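Tudose Tableware Support
Ticket 1380: Pale cups and bowls staining, brown trays going cloudy
Product line: Henari everyday set (cups, bowls, trays)
Status: Closed
Opened: May 6, 2021

Customer message

We run a small tea room and bought the Henari set in October to replace our old crockery. We have the tan-brown cups, the pale green cups, the mint bowls, the white bowls and the dark brown trays with the handle holes. Everything is washed by hand in the back, as the machine is kept for the pans.

There are two problems.

1. The pale green cups have a brownish ring inside, nearly halfway up. It does not come off with a sponge and ordinary washing-up liquid. The brown cups may have it too but it does not show.

2. The trays have gone cloudy in patches. They were shiny when new. The patches are worse on the side that faces down when they are stacked.

We have tried soaking overnight in hot water with a dishwasher tablet. No change to the cups. The trays possibly got worse.

Reply from support

Thank you for the details. Please stop using dishwasher tablets on the trays for now. Could you tell us:

– how the pieces are dried
– whether trays are stacked straight after washing
– what the water is like where you are
– whether the mark on the cups can be felt with a fingernail

Customer reply

Water is hard, the supplier's figure is 241. Pieces are rinsed under the tap and left on a towel. Trays are stacked as soon as the next lot comes out, so I would say they go away damp most of the time. The mark on the cups can't be felt. It is smooth.

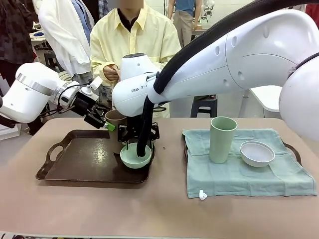

We have one towel in use at a time and it gets changed at lunch and at closing. There is a draining rack but the trays don't stand up in it, they slide out at the handle end.

I should add that the white bowls are fine. They only get used for sugar and fruit.

Reply from support

Two separate things are going on.

The ring in the cups is tea. With hard water it takes hold faster and ordinary liquid won't shift it. It is on the surface, so it should come away as follows:

Step 1. Put a level spoonful of bicarbonate of soda in the cup and add just enough warm water to make a paste.
Step 2. Rub with a soft cloth. Do not use the green side of a scourer, it will dull the matt finish.
Step 3. Leave for ten minutes and rinse.
Step 4. If a shadow remains, repeat once.

The cloudiness on the trays is most likely limescale from water drying between them. Mix 200 ml white vinegar with 300 ml warm water, wipe over, leave for five minutes, rinse and dry with a clean cloth. If the patch stays exactly the same after that, it is wear to the surface and vinegar won't help. Please try one tray first and let us know.

Customer reply

Cups: worked on the first go for all but two, and those two came right on the second. Very pleased.

Trays: tried one. Much better in the middle, still a bit dull around the raised edge. I had been wiping the flat part and not going into the corners, so I will do it again with an old toothbrush.

Another question while the ticket is open. We have a pale green bucket, which we bought separately from Tritbridge. Can I mix the vinegar in that and dip the cloths in it, or will it mark the plastic? It is already slightly scuffed inside and I don't want it to get worse.

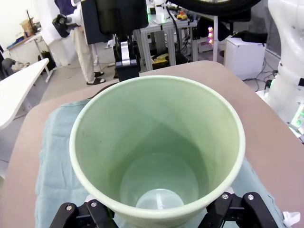

The green bucket, empty, with the cloth underneath.

Reply from support

The bucket isn't one of ours so we can't speak for the maker. Vinegar at that strength is mild and we would not expect it to harm an ordinary plastic bucket if you rinse it out afterwards. It won't do anything for the scuff, good or bad. Don't put bleach in the same bucket as vinegar at any time, including what is left over from floor cleaning.

For the corners of the trays a toothbrush is fine if it is a soft one.

Customer reply

Did the rest of the trays. The edges came up well apart from one tray, where there is a dull strip by the handle that hasn't moved. I think that is the one that used to sit nearest the hob, so I am putting it down to wear. It can go under the plant pots.

We now dry the trays by hand before they are stacked. It adds a few minutes at closing. For the draining rack we have put a Fotard clip across the front and the trays stay up.

Happy for this to be closed.

Resolution

Cups: tea stain, removed with bicarbonate paste.
Trays: limescale, removed with diluted vinegar. One tray worn, no replacement requested.
Advice given: dry trays before stacking, no dishwasher tablets, soft cloth only on matt pieces.
Related article: Caring for pale tableware in hard water areas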